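Edent Clothing Rooms
Hanging and Sorting Bay: Inspection Checklist with Comments

Premises: Bratotau building, ground floor
Inspected by: Britt-Marie Tveit
Date: 10/4/25
Form no. 3452
Previous inspection: June

Marks used: OK / Attention / Not checked. Comments go under the item they belong to. Items marked Attention are carried to the list at the end and stay there until signed off.

Section A: Floor and walkway

A1. Floor surface sound, no lifting edges
OK

A2. Floor swept
Attention
White specks and bits of debris on the dark wood-grain platform. Sweep before the start of each sorting session as well as at the end. Lint gets carried back on to clean clothes if they are put down on the floor, even for a moment.

A3. Nothing stored in the walkway
OK
The Semwal cartons that were blocking the walkway in June have gone to the upstairs store.

A4. Lighting adequate for checking marks and small holes
OK

Section B: Rack

B1. Rack stands level and does not rock
OK
Pushed by hand from both ends.

B2. Pipe joints tight
OK
Elbow fittings at the ends of the top bar checked by hand. The left one was tightened a quarter turn.

B3. Top bar free of rust, tape residue and sharp edges
OK
Wiped down with a damp cloth, then a dry one. The cloth came away clean.

B4. Base bar clear of clothing
OK

B5. Load within limit
OK
No overloading at the time of inspection. Winter coats are to go on the Wukinham rail in the back store, not on this one.

Section C: Hangers

C1. Hangers untangled and evenly spaced
Attention

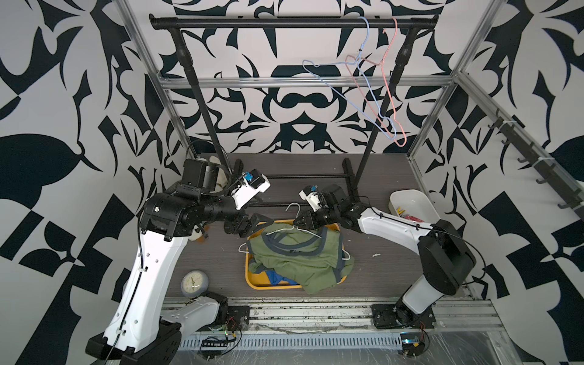 Tangled hangers are the commonest fault on this form and have been raised before. They slow down whoever is hanging, and a hook pulled free in a hurry can catch a knit. The light blue and the salmon-pink wire ones had been left overlapping on the right-hand part of the top bar, the pink one dangling lower than the other. Separate them before the tray is emptied, and leave a hand's width between hooks. If two hangers will not come apart easily, lift both off the bar and do it on the table.

C2. Wire hangers straight, coating not flaking
Attention
Coating acceptable. Check the shape of both coloured hangers once they have been separated, and replace if bent.

C3. Spare hangers available
OK
Box of 500 ordered in June, over half left. Keep the lid on, the dust gets in.

C4. Hook rail secure
OK
The black rail is fastened with white cable ties. All ties pulled by hand and none slipped. Trim the tails next time the cutters are out.

Section D: Tray and waiting clothes

D1. Tray clean and free of cracks
OK
Yellow plastic tray emptied and checked on both sides, then refilled.

D2. Clothes contained within the tray
Attention
An olive-green garment with dark grey trim was heaped so that it came over the front edge. Something bright blue was underneath it. Fold once, loosely, before placing in the tray. Small items should go on top, where they can be found.

D3. Pockets emptied before hanging
Not checked
No garments with pockets were handled during the visit.

D4. Hanging clothes clear of the tray below
Attention
Longer tops reach down to the clothes in the tray when hung directly over it. Move the tray along or hang long items towards the end of the bar. A bunched hem will hold its creases overnight.

Section E: Pegs and hung garments

E1. Sleeveless and wide-necked tops pegged at the shoulder
OK
One peg per strap is enough for a light cotton. Place it over the binding, close to the end of the hanger arm, and do not stretch the neckline to reach.
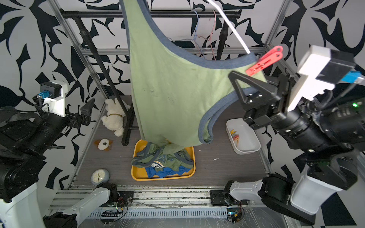
Item E1: light green sleeveless top with slate-blue binding, red peg at the shoulder strap.

E2. Pegs in working order
OK
Springs good. Two cracked pegs thrown out of the bag.

E3. Marks and wear noted before the garment goes out
Attention
The light green top has a small greyish worn mark left of the middle. No ticket had been written for it. Write the ticket at the time of hanging and put the garment in the seconds section if the mark cannot be brushed off. Faint creases do not need a ticket.

E4. Size labels readable
Not checked

Carried forward

A2 Sweep platform before each session
C1 Separate the two coloured hangers
C2 Check both hangers for shape, replace if needed
D2 Fold waiting clothes so they stay inside the tray
D4 Move tray or hang long items further along
E3 Ticket for the light green top

General comments

The bay is in fair order and can stay in use while the items above are dealt with. Most of them are a few minutes' work. The rack itself has improved a good deal with the new pipe fittings and no further spending is asked for. D3 and E4 should be looked at first on the next visit.

Questions about this form to the Edent desk, extension 1936.

Signed: B.-M. Tveit
Copy to: Bratotau building office, bay noticeboard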